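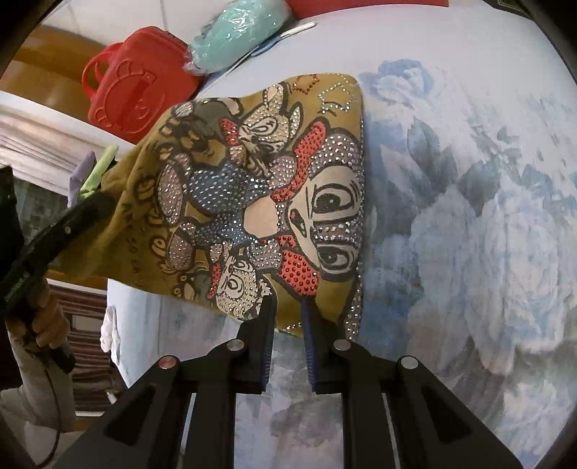
Brenda Hebden asks whether one pair is enough to start on clothing, or if she should put in for three straight off. One pair. Get the folding going, see who uses it, then order more. Budget round closes in January so dont sit on it.

Jornik hand grippers – pair, for garment work

Held in the hand, one left, one right. Parallel jaws, padded inside. Price per pair £3000, spare pad set £200. Pads are the bit that wears, esp. on anything with studs or stones on the front. Put two sets in your first order.

What to budget for
- grippers, sold in pairs only
- pads, see above
- storage. Always more than you think
- a table or bed you can leave set up between sessions
- clothes. Mixed weights, some plain, some printed. Charity shop is fine

Robot arm later? Same jaws fit the Tomier arm mount, seperate order, quote on request. Most buyers do the hand-held stage first and leave the arm for next year's money. Thats fine, the mount isn't going anywhere. 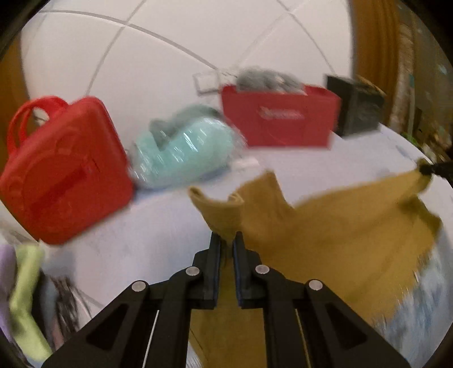
Mustard fabric held at two points over a white tabletop.

Lead time 3 weeks, longer if you want the Grirnent case with it. Returns only if unused – pads not returnable once fitted. Education orders need a purchase number before we ship. Questions on sizing or spares to Colette Barbier, quotes to Sihan Lu, mornings best.

We use cookies to keep your basket working. Accept / Settings

Contact | Delivery | Returns | © Jornik | Back to top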